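# What Is a Trade-In?

When a family buys a car, they often have an old one already. They can sell it themselves, or they can give it to the dealer as part of the payment. Giving it to the dealer is called a trade-in.

First, someone at the dealer looks at the old car. They check the tires, the paint and the engine. They also read the odometer, the number on the dashboard that shows how far the car has gone. Then they make an offer.

Say Tarun's family has an old Tomar. The dealer offers $1515 for it. That money comes off the price of the next car – the family pays only what is left. They can also say no and ask another dealer.

A trade-in is a swap with some money added. You can play it at home with a friend. One of you is the dealer, and the other has a toy to trade. A blue block and a clear plastic box, like the ones on the white table, will do for a start. Decide how many play coins the block is worth, take that away from the price of the box, and pay the rest in coins. 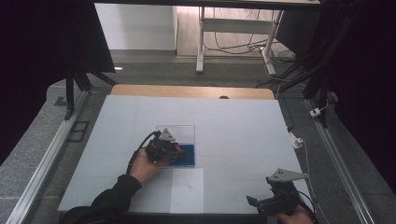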